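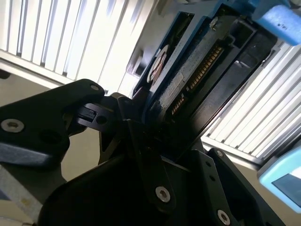 Lacey Heywood asked me to write up what I know about taking apart office desktops for reuse, so I'm putting it in a thread. Mostly Dell towers, because those are what we get. More than 1,000 of them have been through Skulliteo so far.

Lay the tower on its side with the open side up before you take out anything. People like to work on them standing. You end up holding the case with one hand and a bracket with the other.

Unplug it, hold the power button in for a few seconds, then start. Margit Strand has this written on the wall above her bench and I have nothing to add to it.

Drives come out first. On this type of tower the 3.5-inch drive rides in a blue plastic carrier. Pull the data cable and the power plug, squeeze the two tabs, lift. No screwdriver.
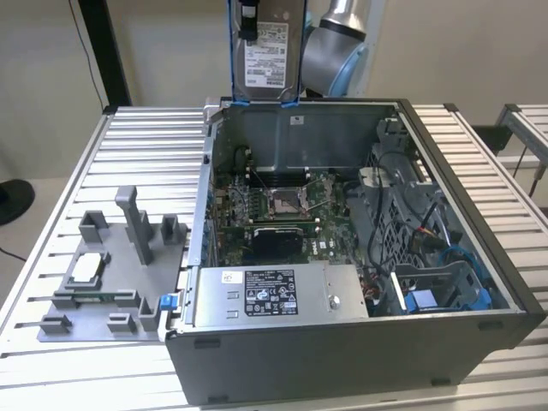
Hard drive in its blue carrier, just above the rim of the case. Power supply along the near side.

Blue on these machines means you are supposed to touch it. Carrier, latches, card retention. If you are forcing a part that isn't blue, look for the part that is.

Keep the drive in the carrier until you get to the wiping station. A bare drive slides around in a bin and the connector is the first thing to suffer. I lost a few that way in my first winter.

Look at the contacts before you stack it. Gold should look like gold. Dull is usually fine, bent or missing is not. Dust on the board side doesn't matter much.

Write the asset number on tape and put the tape on the carrier. Do not cover the manufacturer label. Joar Rustad needs the serial for the wipe record and he will send the whole bin back.

Next, memory. Push both latches out and the stick comes up by itself. Sort by size on the spot. We have 16 trays for this and I would take more.

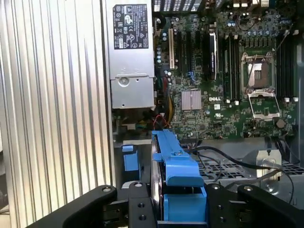 Processor after that. Lift the lever, open the load plate, pick the chip up by its edges and put it straight into a clamshell. Do not set it on the bench "for a second."

An empty socket needs a cover. The contact field is the most delicate thing in the whole case and it doesn't take much — a sleeve or a loose screw will do it. If you have no cover, close the plate and tape a piece of card over it.

I leave the chipset heatsink alone. It's small, it's clipped down, and there is nothing under it that I want.

Expansion cards: release the retention at the back, then pull straight up. If it rocks, fine. If it twists, stop. Check for a little lock at the end of the slot.

Someone asked about the power supply. I leave it in if the case is going out again as a complete unit. If the case is scrap, it comes out and goes on the test shelf. Read the label before you shelve it. Two units can look the same and be rated differently.
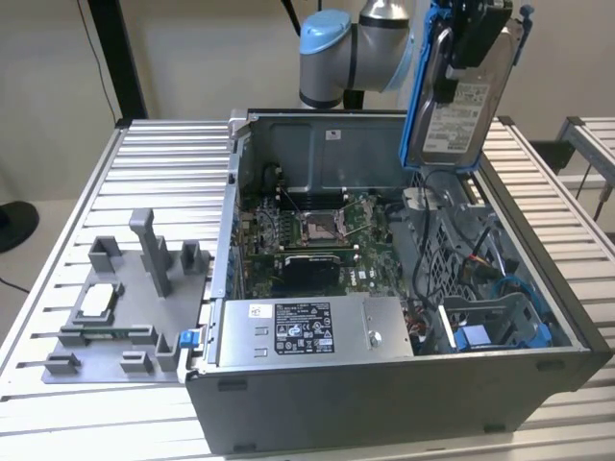
Cables. Leave the ones routed around the drive cage where they are unless the board is coming out too. Putting them back takes longer than everything else I've described so far. The data cables can go in a box, short ones and long ones apart.

Time per machine: I do drives, memory and processor in 13 minutes if I'm not talking. Trygve Åberg is faster. My first one took 29 and I put a memory stick back in the wrong way around.

Tools I use: one Phillips screwdriver, one plastic spudger, a magnetic dish from Hedlund, masking tape, a marker. The dish is for screws only — keep it away from the drives.

Reply to a couple of messages: yes, I vacuum the case at the end, after the parts are out. No, I don't reuse the coin battery. New one every time, old one in the battery bucket.

Lacey, the tray labels are in the shared folder under Darell. Print them on the heavy paper, the thin ones curl by December.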